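Demo afternoon, August

Visitors from Skanden arrived at 2, which gave us most of an hour to look calm. Ya-wen Chiu did the talking. I stood by the stop button and nodded.

Denim was on the program because the Rornlow people had asked for "something a person would own." Jeans and shorts, then. Elastic waists are a pain: all that gathering gives the gripper a fat lump to pinch at one end and flat cloth at the other. Wrote this down in the spring too, apparently in pencil.

Questions, in order of frequency: can it do socks, how much, can it do fitted sheets. Ya-wen said no to the sheets with real dignity. One man wanted 200 garments an hour. I said we had a slide about that - we don't.

To do: shorter intro, more chairs, find out who took the Piltilier mug.

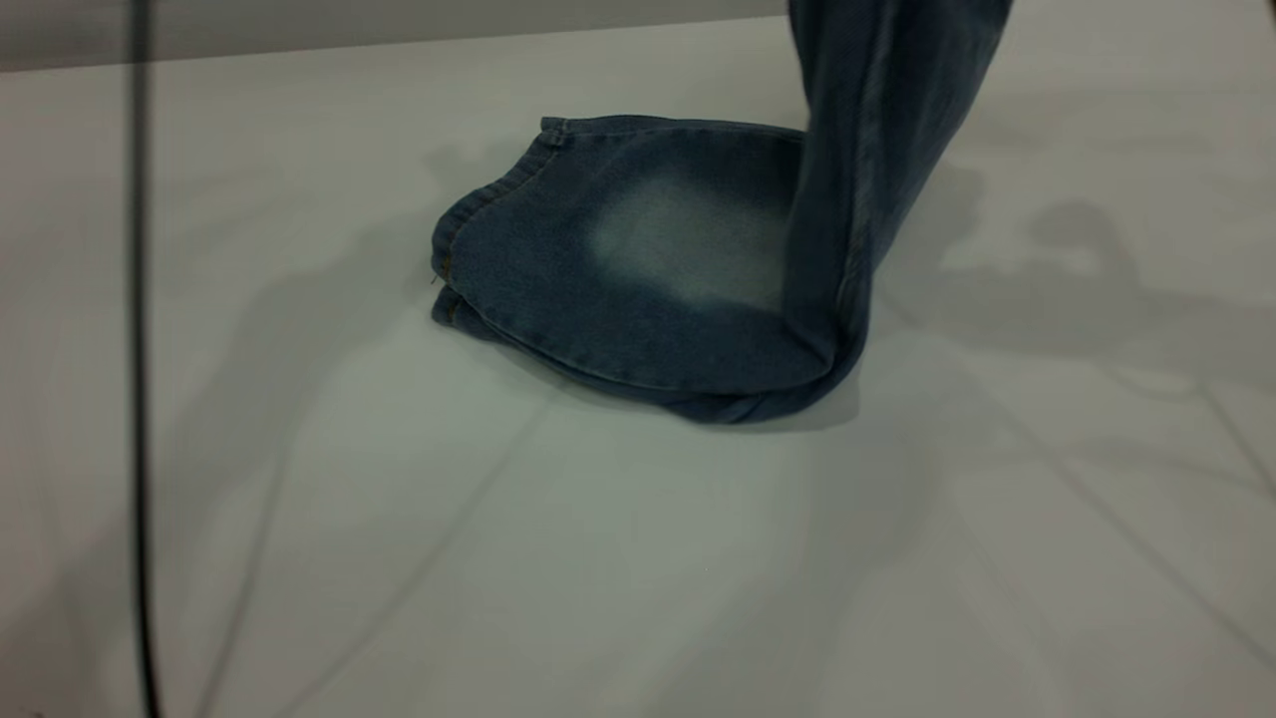
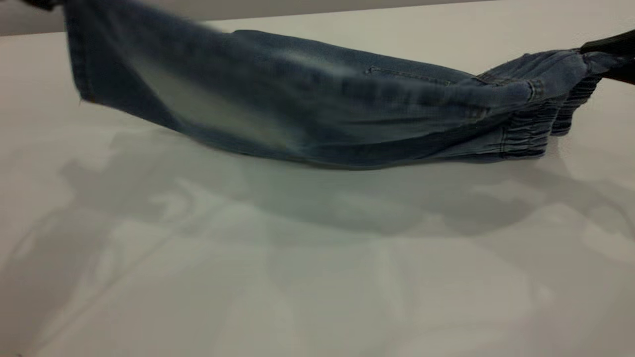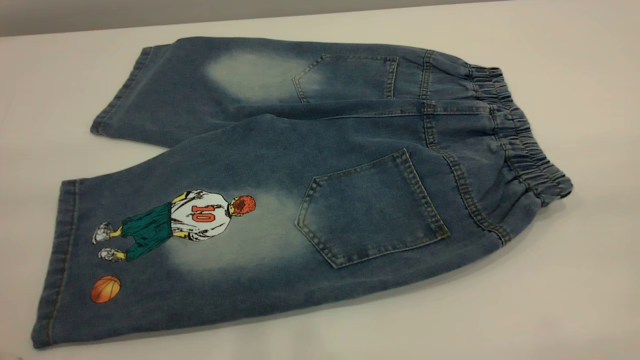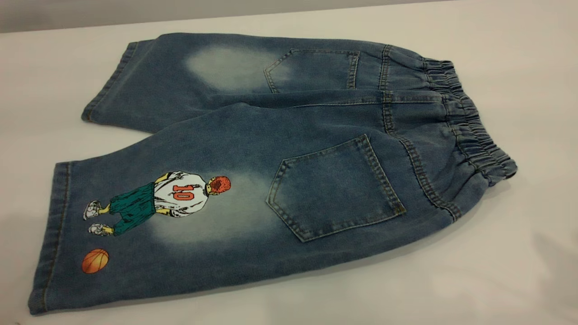

Soft Goods Handling Group, Yau Building

Last updated: August

Comments

The mug is in the sink. It has been in the sink for a while.

Number 10 got more attention than the gripper did. Could we do all the shorts with him on the back?

Please make the slide.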